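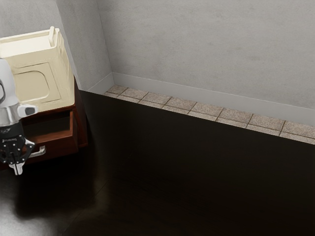 3.2 Collecting demonstrations in simulation

All demonstrations for the drawer tasks were collected in simulation. The operator moves a single arm with a hand controller and opens or closes the gripper with a trigger. We used the Kustgate teleoperation package with small changes to the way it logs gripper state.

Figure 2. Simulated workspace for the drawer tasks, with the arm at the cabinet and the drawer open. The container sits on top of the cabinet.

Each episode starts from a random arm pose. The cabinet is shifted and turned slightly on the tabletop between episodes, and the wall and floor textures are drawn from a fixed set. We did not change the handle. An early test in January with several handle shapes gave too few examples of each to be useful, and those episodes were dropped.

Two operators recorded 2,000 episodes between them. An episode was kept if the drawer reached its target position and the arm did not push the cabinet more than a few centimeters. This left 1,535 episodes for training. Most of the rejected ones failed at the handle: the fingers closed in front of the bar, or one finger caught behind it and dragged the cabinet forward. We saved 589 of the recorded failures in a separate set - they are used only in Section 5, where we train the success classifier.

Operators were asked to work at a steady pace and to avoid long stops. Pauses still occur, mostly just before the grasp, when the operator is judging depth from the screen. Policies trained on the raw logs learned to stop at the same point and sometimes never moved again. We therefore removed any run of steps in which neither the arm nor the gripper moved, keeping the first and last step of each run.

Labels were written after recording. Senga Drummond labeled the opening episodes and Flora Tosh the closing episodes, and each then checked a sample of the other's work. Where they disagreed on the moment of contact, the earlier step was used.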